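Gripper fingers, again
Filed under: bench, Skeltel, upkeep

Third set of fingers on the Skeltel this year. Was going to write this up properly in September but then the wrist cable went and I lost a whole evening to that, so you get the short version now, typed standing up.

Background if you're new. The Skeltel is the hand-held gripper I use for recording grabs, two fingers, one trigger, camera up top looking down between them. Whatever the hand does gets logged and later the arm has a go at the same thing. So if the fingers are crooked in my hand the arm learns crooked. Ask me how I know. 1688 clips, all with a slight lean to the left. Still have them on a drive. Can't bring myself to delete.

What was wrong this time

Left finger had play in it. Not a lot, you could feel it more than see it. Close the trigger, let go, and it came back to a slightly different spot. Tightened the screws, fine for 30 grabs, loose again. Took it off and the holes in the bracket had gone oval. New bracket from Drevorel, took 6 days to get here, and the bag had the wrong screws in it. Used my old ones.

How I put it back together

Trigger fully open before anything else. I skipped this the first time and had to undo the lot.

Bracket on, screws in by hand only, dont touch the driver yet. Finger on. Wiggle it till it sits flat. Then snug each screw a bit at a time, going back and forth between them. The plastic creeps if you do one all the way first.

Close slowly on a strip of paper. Paper should grab along the whole tip. If it slides out at one end, back off and shift the finger. Took me 8 goes to get an even bite — my record is two, so not my best night.

Then a tiny dab of the weak threadlocker. The WEAK one. The strong stuff is how I wrecked the bracket before this.

Test grabs

I always start with the duck cup. Fat rings all the way up so it's awkward to hold square, and the orange bill gives me something to line up on. Stick left in so there's something to knock if I come in sloppy. Fingers wide open, bring the tool in level, stop short, check that the gap looks the same on both sides of the cup, and only then close.

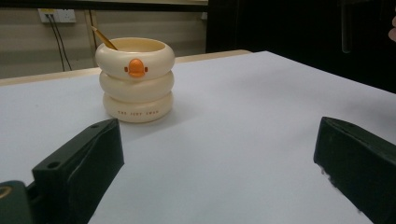

Still to do

Swap the right finger too. The inner edge has some light scuffs down low and I'd rather have a matched pair on there.

Redo the open/close calibration in Wiriya. It saves the old end stops and doesnt warn you, so clear them first, then squeeze and release a few times with nothing in the grip.

Find out if Tudov still sells the softer pads. Their page has said "back shortly" since before I moved the bench. If anyone has a spare pair in a drawer I'll pay postage — comments are open, or the mail link in the sidebar, wich should be working again.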